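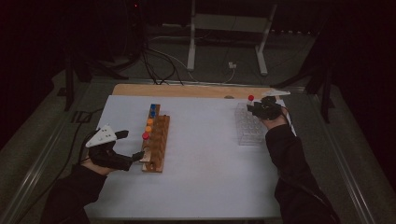 Run 78 and Samah Salem had stopped feeling her thumbs.

Pegs from the board, pegs to the rack. Left hand steady, right hand carry. Blue, yellow, red, it didn't matter to the model what order, or so Kosano had written in the plan, and Kosano was asleep in another time zone.

"Again," she said to the empty lab. She said it out loud so the log would have something in it.

The method was simple enough to fit in an email. Nineteen people had done it the ordinary way, fast and clean, no dithering. 988 runs between them. The policy they'd trained on all that was quick and rather beautiful until it missed. Then it went on missing. It would close its jaws on nothing, carry the nothing across the table with great care, and let go of it over the rack. Back for another nothing. Weleck had paid for the arm and Weleck had watched this happen in person, three of them in good coats, and one had laughed.

So, Samah's idea. Hers alone, her name on it, which was the trouble. Get it wrong on purpose. Fumble a peg, stop, look, go back for it. Drop one and pick it up. Record the recovery and mark the fumble so it wasn't learned as well. Small set, up to a hundred runs, one pair of hands to keep it consistant.

Her hands.

The hard part was fumbling honestly. First dozen runs she'd dropped the pegs like an actress dropping a hanky. Soliman had played them back and said nothing for a bit, then: "You know you're going to miss. Look at your wrist. It's already on its way back."

He was right. She'd binned the lot and started over.

Now she did it tired. Late, no supper, radio on with the football so half her head was elsewhere. The misses came by themselves. A red one tipped at the edge of its cell and rolled, and she swore, and went after it, and that was the best run of the night. She could tell while it was happening. Something in the shoulder.

Run 79. Run 80. Tea, cold. Run 81.

At ten past two her mother rang, which meant it was morning there and bad news, or morning there and no news.

"You sound out of breath."

"I'm putting pegs in a box, Mum."

"Still?"

"Different pegs." They weren't.

No news, then. A cousin's wedding in October, was she coming, was she bringing anyone, did she still have the green dress. Samah held the phone with her chin and worked the left gripper open and shut, open and shut. Said yes to everything. Rang off. Did run 82 with wet eyes for no reason she could have given and missed the same blue peg four times and got it on the fifth.

She nearly deleted it. Ugly thing, nearly two minutes long. Finger over the key.

Kept it.

They trained over the weekend and tested on the Grindora bench downstairs, because upstairs was booked. Soliman had a clipboard. Nobody else bothered to come, the coats certainly didn't. Twenty-eight trials with the old policy, twenty-eight with the new, and he moved the rack a thumb's width between each so it couldn't coast.

Old one first. Eleven full racks. Carried its nothings about like a waiter.

Then hers. It was slower, she saw that at once and her stomach went. Hesitated over every peg. Soliman wrote something down and tilted the board away from her.

Trial six it missed. Jaws shut on air. And the arm stopped — a proper stop, not a stall — and lifted, and came back over the peg a bit to the left. Missed again. Lifted. Came back.

"Oh," said Soliman.

Four times it missed. She had her sleeve in her mouth by then. On the fifth it had the peg and it went across to the rack, no fuss at all, and put it in.

"That's you," he said. "That's how you do it, that little dip first. What is that?"

"Dunno. I was on the phone."

He looked at her, then wrote that down too, she never found out what.

Twenty-two full racks in the end. Six failures, four of them the same far corner, where she'd hardly ever dropped one because she couldn't reach it comfortably. That would have to go in the paper. So would the speed: it took nearly twice as long over a rack, and Weleck would mind about that. She started a list on the back of his sheet. Far corner. Second person, taller? Time per peg. Ask Kosano re the fumble labels, are we cutting too late.

Soliman reset the pegs.

"One more?" he said. "Not for the numbers."

She pulled a stool over and sat down to watch it.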